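Ellwood bench, hand-held gripper recording -- pre-session check with comments
Sarkik project, August round. Checked before the afternoon block.

1. Marker cubes firmly seated on both gripper bases: OK. I gave each a gentle wiggle and neither moved. Do please wipe the faces with a dry cloth, as the pose tracking in our last round suffered badly from smudges.

2. Jaw pads: OK, though the left one is getting tired and I would be happier with a new one from Nastuvico before the next round.

3. Glass items: pass with comment. Check every rim with a gloved finger for chips before the first take. Keep the lid flat on the counter while scrubbing and let the sponge do the work -- pressing hard with the jaws gains us nothing in the data.
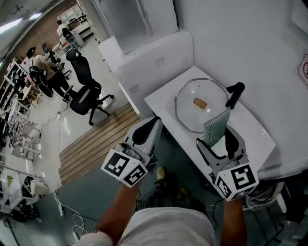 Item 3, lid scrubbing task: sponge in the right gripper, clear glass lid on the counter by the tap.

4. Floor and cables: needs attention. There is cabling on the floor beside the base of the counter, and more running to the power strip by the desks. Tuck it in or tape it down, and mind your feet when stepping back.

5. Operator breaks: OK. Blocks of up to 12 minutes, then a proper rest for the wrists. We have 3,319 takes in the Pristance set already and there is no hurry at all over the remaining 122.

Result: cleared for recording once item 4 is done. Thank you all for being so patient with my lists, and do add your own remarks underneath.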